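Skirneo opens orders for Nundach desk arm kit

Skirneo has opened orders for the Nundach, a desk-mounted robot arm sold as a kit for teaching labs and small research groups. The company had been supplying the arm to a short list of pilot customers and is now selling it through its own web store, with first shipments planned for October.

The kit includes the servos, brackets, a two-finger gripper, a clamp-on base, a power supply and a controller board with a USB connection. Assembly takes an afternoon with the supplied hex keys. The servos arrive with their ID numbers already set, a change from the pilot version, which had to be configured one joint at a time before the arm could be put together.

Rated payload is 446 grams with the arm bent and 50 grams less at full reach, and reach from the base axis to the fingertips is given as 800 millimeters. Skirneo does not publish a repeatability figure. Its product page says repeatability depends on how the base is fastened and refers buyers to the mounting guide.

Software

The control package runs on Linux and includes drivers, a joint calibration routine and a recorder that logs joint positions and camera streams to one file. Windows support is limited to the calibration routine. Recordings can be played back directly or exported for training a policy, and the export format is documented. A second arm, sold separately, can be used as a hand-guided leader — the recorder treats the pair as one device.

Firmware updates are free for the life of the product. The driver source is open. The firmware source is closed, a point several pilot users raised in the company's forum. Skirneo says it has no plans to change this.

Starter tasks

The main addition since the pilot is a set of starter tasks written by Yaryna Maksymiv, who joined the company as applications engineer. Each task comes with a layout sheet, a parts list, a sample recording and a scoring script. The tasks use household objects and play furniture sized for children, which puts shelves and cabinet doors within reach of an arm clamped to an ordinary desk.

"A flat table with blocks on it is easy to set up, and people get good results on it quickly," Maksymiv said. "Put a door in the way and the wrist has to come in at an angle. That is where the calibration errors start to show."

The cabinet task has the arm working around an open door with an object in the gripper. The layout sheet asks for the desk and the play kitchen to stand side by side, with the base fastened at the desk edge nearest the kitchen. Cables are routed across the desktop on the far side of the arm, clear of the first joint. 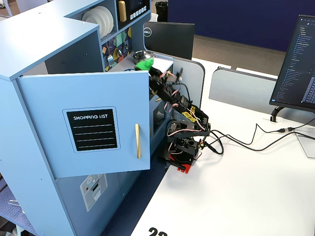
Price and availability

The single-arm kit costs $2,000. The leader arm, spare servos and replacement gripper fingers are listed separately. Play furniture and objects are not included, and the parts lists give dimensions so that buyers can substitute what they have on hand.

Orders from North America are handled by Skirneo directly. Smits will distribute the kit in Europe and hold spare parts there, with local pricing to be posted when its first stock arrives. Stoloneck, which makes the controller board, will handle board repairs under warranty. The warranty runs for one year and covers the servos and electronics; stripped gears caused by running above the rated payload are excluded.

Pilot customers can move to the current software without new hardware, but they need to rerun calibration after the update. Recordings made with the old version can be converted with a script in the driver repository — camera timestamps are kept, and gripper values are rescaled to the new range.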